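Brondness open day – notes from the coach home
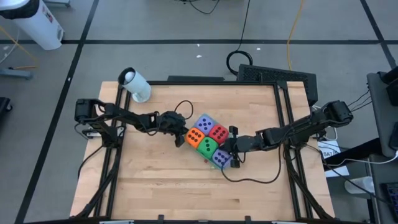 Catríona Ní Chonaill reckons the whole thing should have been two days, and that you can't show people a women's league in one afternoon with one pitch and one tea urn. She said so in the car park before we'd even got our bags out. Fair point, I'll come back to it.

So. Brondness, April, the women's softball open day. Left at stupid o'clock, coach full, heating stuck on. Got in a bit after ten. The ground is behind the leisure centre, you go past the tennis courts and down a slope that wants resurfacing. One full diamond, one training infield with a net down the side, and a long bank of grass where everyone ends up sitting. Proper dugouts now, with benches and a roof. Last time I was here it was a rope and two camping chairs.

Signing in was slow. One table, one list, and the list was in order of club instead of surname, so if you'd come on your own you had to explain yourself. They gave out 700 wristbands before they ran out and went over to a stamp on the hand. Final figure through the gate was 728, read out over the speakers at the end to a big cheer. That's for a league with 11 teams in it. When I started writing these there were four and two of those shared a catcher.

Morning was taster sessions. Throwing, fielding, batting off a tee, then batting off a slow pitch if you fancied it. I did fielding. Gobnait Ó Súilleabháin ran it and she does not let you stand about. Ground balls, left, right, left, then one straight at your shins. Her big thing is feet first and glove second, she must have shouted it fifty times. I got better, I think. I also got one off the wrist and it's gone a nice colour.

The batting queue was far too long. Forty minutes for six swings. If they do one thing next year it should be a second cage, or at least split the kids off from the adults, becuase the kids (quite rightly) were all going round again as soon as they'd finished.

Talks were in the clubhouse upstairs. Low ceiling, good chairs, view over third base. Sinéad Ó Dálaigh went first, on how the league has grown and where it's stuck. Short version – players are not the problem. Umpires are. Two fixtures last season went ahead with a parent behind the plate and one didn't go ahead at all. She wants every club to put up two people for the umpiring course before the season starts, with the fee paid by the league. Some muttering at that from the back. A woman near me asked what happens to clubs who can't find two and Sinéad said they'd get a phone call, and then another phone call. Believe her.

She was good on schools too. Rounders gets girls used to hitting and running, then at about fourteen there's nowhere for them to go, so they stop. Brondness have been running an after-school group with gloves to borrow, and some of that group are now in the under-18s. More of that please. Gloves are the expensive bit. There was a box for old ones by the door and it was full by lunch.

Then Urs Eder, over from Switzerland, coaching side. Pitching mainly. Dry, very quick, slides with too much on them. What I wrote down: rest days, nobody under sixteen pitching both halves of a double-header, and write the pitch counts on paper where the parents can see. Also something about hips which I have lost, my pen went. He got a lot of questions and ran over, which pushed everything else back.

Lunch. Soup, rolls, a curry that had gone by the time I got there. Tea fine. The urn did run dry twice, so Catríona gets that one.

Stalls were along the first base side. Clukus had bats and helmets out to try, and you could take a bat over to the net and hit with it before buying, which more sellers should do. I liked the lighter one, didn't like the price. Kudent were there with their scoring app. You tap in each play and it builds the scorebook for you. Had a go during the under-18s match and kept up for three innings, then there was a rundown between second and third with about four throws in it and I was lost. The lad on the stall fixed it in ten seconds. Might be worth it for clubs with someone patient. I'll stay with pencil for now.

Afternoon was the showcase game. Brondness against a mixed side picked from the other clubs, seven innings, wind across the diamond all the way through. Brondness went two up early on a couple of walks and a double down the line. Then nothing for ages, good pitching on both sides, one lovely catch in left field with her back half to the ball. The mixed side got one back in the fifth and then it all fell apart for Brondness in the sixth. Error at short, error on the throw, bases full, and a triple that rolled to the fence. Ended 6–3. The mixed team had never played together before that day! Some of them were introducing themselves in the dugout.

Benedito Arruda did the commentary over the speakers. Explained the rules as he went, for the new people, without making it a lesson. The bit on the infield fly was the clearest I've heard and I still couldn't repeat it to you. A bit loud if you were sat under the speaker, which I was.

Things that worked: the dugouts, loaner gloves, toilets open all day and clean, somebody at the bottom of the slope helping with pushchairs. Sign-up sheets for each club on the fence with a real phone number on them, and plenty of names on all of them by the time I walked past.

Things that didn't: the queue. Parking, forget it if you came after half ten. No shade or shelter on the bank. Programme had the game at two and it started nearer three, so people with trains missed the end, incuding half of our coach party who'd booked their own way home.

Back to Catríona and the two days. I asked Sinéad on the way out and she said they'd looked at it, but the leisure centre wants the car park back on the second day and the pitch needs a rest after that many feet. An evening session the night before is possible. Talks then, playing the next day. That would sort out most of my grumbles, and you'd get Urs with no clock on him, so bring a flask.

Umpiring course forms are with your club secretary. Ours need to be back by the end of the month, two names, I've put mine down. One more wanted.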